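News > Company > Equipment and investment

6 April 2024
By Charalambos Theodorakopoulos

Gradusine sets equipment budget for Barnport site

Gradusine has approved the purchase of 18 gripper-equipped robot arms for its Barnport handling site. Orders will be placed with Laditz in two lots, the first of 4 arms and the remainder in November, subject to acceptance of the first lot.

The budget covers arms, wrist cameras, mounts and spare finger sets. Finger pads are treated as consumables and charged to the running budget – they will not be capitalised with the arms.
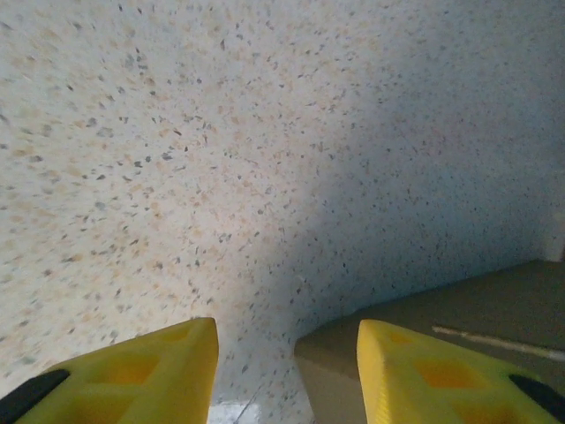
Yellow gripper fingers over a speckled surface, seen from the wrist camera.

Acceptance of the first lot requires 1,523 logged picks per arm on site surfaces, including patterned and unevenly lit ones. Results will decide the camera specification for the second lot.

A decision on equipment for the Greenwood site is deferred until the Barnport figures have been reviewed. Floor space and power supply there have already been surveyed.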